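Minine card deck and journal, two months in

I've been in and out of counseling for years, so I own a silly number of workbooks. Most of them get ten good pages out of me and then live under the bed. When my friend Golnar Hashemi told me she was using the Minine set between her sessions, I ordered one that same night (late, in November, in a mood) and I've been at it ever since.

What you get from Claseleck is a deck of prompt cards, a lined journal and a thin guide booklet. The cards are split into grounding, feelings and looking back, and the guide asks you to stay with grounding for the first couple of weeks. I skipped ahead on day three. Don't do that! The looking back cards are good but they go deep fast, and I had a rotten evening that I could've saved for my counselor's office.
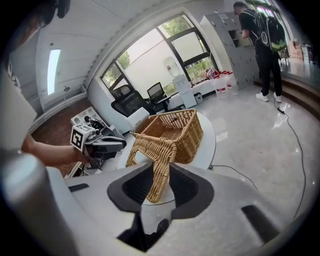
Wicker basket and round white table.

The cards themselves feel lovely, thick with a soft matte finish, and the writing on them is kind without getting syrupy. One asks you to name a room you felt safe in and then draw the way to the door. I wrote over 500 words on that one and I'm not a writer. My brother-in-law Idris Mathias borrowed the same card and wrote "kitchen," and he says it helped him too, so there you go.

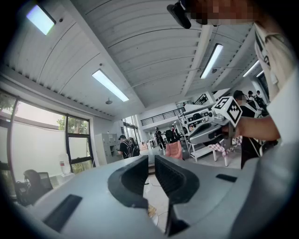 Grounding is where this set earns its price. Each card takes five minutes or less and gives you one small job – find a cold thing, hum a low note, press your heels down and notice what pushes back. That last one is my favorite, and it's best with shoes off on something hard. A light tiled floor like the one in the photo is perfect, and you can trace the lines between tiles with your eyes while you breathe out. On carpet I mostly noticed the carpet.

Now the grumbles. The journal won't lie flat until you've bullied the spine for a week, and my gel pen bled through on nearly every page. The box is flimsy, too. I also wish the guide said more about when to stop and call somebody. There's one short paragraph near the back, and I'd want it on page one in big letters.
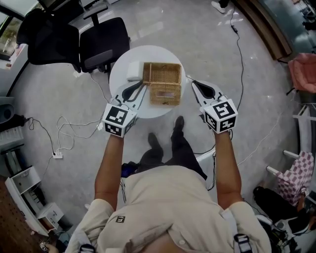
I had the Parry workbook before this, and it has much better paper and a proper section on sleep, but it reads like homework and I dreaded opening it. With Minine I just pull a card while the kettle's on. If you're already seeing someone, bring the deck along and ask which cards to leave alone for now. Mine took out four, and I've still got them in an envelope in my desk.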